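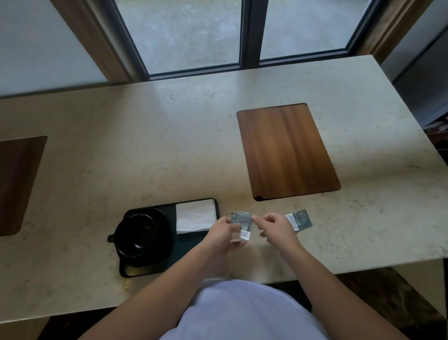

November, after supper

The counter is clean. I'm writing that first so that when I read this back in a year I'll know I did at least one thing this month.

I've been walking past that long stretch of stone under the window since we moved in here, and every time I tell myself the marks are just part of it. It's a speckled cream thing to begin with, little dark flecks all over, so you can get away with a lot. Crumbs vanish. Coffee doesn't, quite, but you can squint. Then this afternoon the light came in off the wall outside (we have the world's grayest view, nothing out there but gray, and I've grown fond of it) and I saw every smudge at once. Scuffs too. I don't think the scuffs are ever going anywhere, but the smudges I took personally.

So I put the radio on and got going. I moved the fruit bowl, the mail, the mail under the mail, and a phone charger that fits no phone in this house. The bottom layer of mail had the Gurkum bill in it, the one I swore I'd paid. I had not. $593, and then the reminder stapled behind it for $594, so apparently my punishment for forgetting is one dollar. I can live with that! I paid it standing up before I could lose it again.

Then the wood. I love those wood panels set down into the stone, they're the reason I wanted this kitchen in the first place, and I have been terrible to them. We eat off them, I chop on them when I'm being lazy, and Mawuli Arthur once put a soldering iron down on the one at the end, which we don't discuss. The reddish one in front of the window has the best grain, all those light and dark streaks, and it also has that little nick in the bottom left corner that I catch my sleeve on. I keep meaning to sand it. I didn't sand it today either.

My big plan was to do the wood properly with the Closus oil, the one in the tin that smells like oranges. Only the tin was empty. I'd put it back in the cupboard empty, like a monster. So it was plan two, the little wipes in the sachets. I went through the drawer with the takeout menus and came up with a handful.
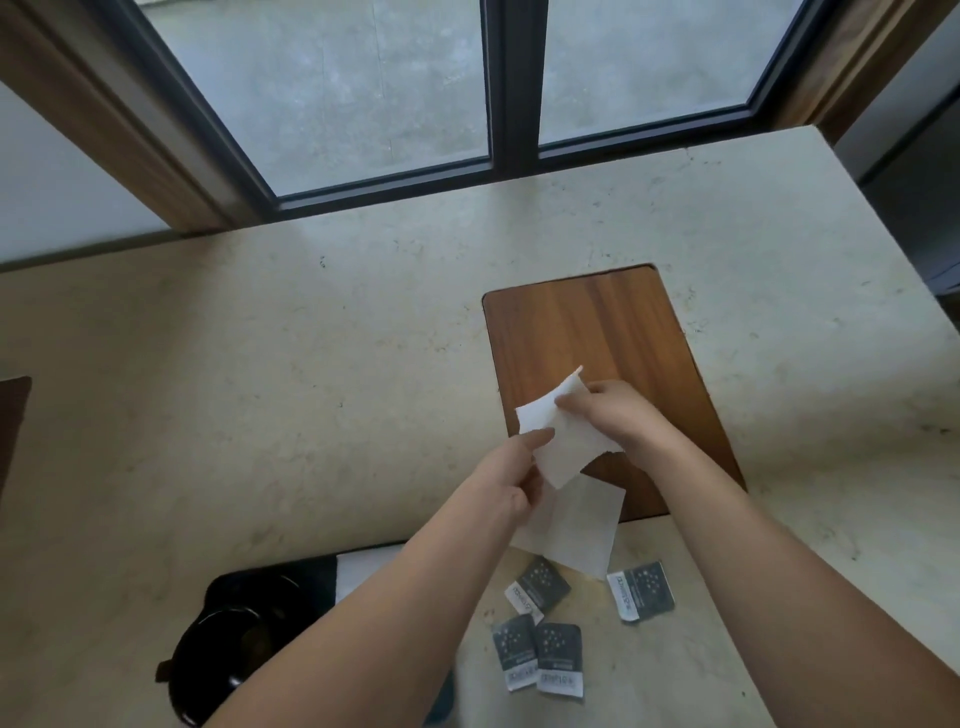 I tore into four of them and they do a decent job, I'll give them that. They're soft, and they pull out of shape if you stretch them, so you have to sort of bunch them up and go along the grain in short strokes. I'd been going across it. No idea why, I know better, my grandmother would have had words for me. Along the grain it goes much faster and you feel like a professional, even if the corners take forever because they're rounded and you end up folding the wipe over one finger and going around like you're washing behind a child's ears.

What bugs me is the edge where the wood meets the stone. Stuff gets in there. I don't want to know what stuff. I tried a toothpick and got a bit of something out that may have been from last Thanksgiving, and then I decided that was enough archaeology for one afternoon and made tea.

Mawuli called while the kettle was on, wanting to know if he could come by for dinner and bring the Amissah people, all of them, which makes 9 of us if his cousin's girlfriend is back. I said yes before I'd thought about chairs. I always do that. We have 2 good stools at the counter and the rest is going to be improvising - the piano bench, the step stool, the garden thing that pinches. But the counter looks so nice right now that I want people to see it, even if half of them have to stand up to eat. I'll do the lamb, or else I'll lose my nerve and do the big pot of beans again. He says he'll bring the bread. He said that last time.

Things to get before then, while I remember: more Closus oil, a real tin of it, and throw the old one OUT. Lemons. Sandpaper, the fine kind. Foil. Ask next door about folding chairs. And the Tulex man needs to be called about the tap, which has started its nighttime drip again, very slow, just when I'm almost asleep. I've put a sponge under it so at least it's quiet.

My shoulders are sore, from wiping a counter, which tells you what sort of shape I'm in. I went back in there twice after supper just to look. I also ate my toast over the sink so I wouldn't get crumbs on anything, and I give that maybe until breakfast.

Bed now. Radio's still on in the kitchen, I can hear it from here, and I'm going to have to get up again.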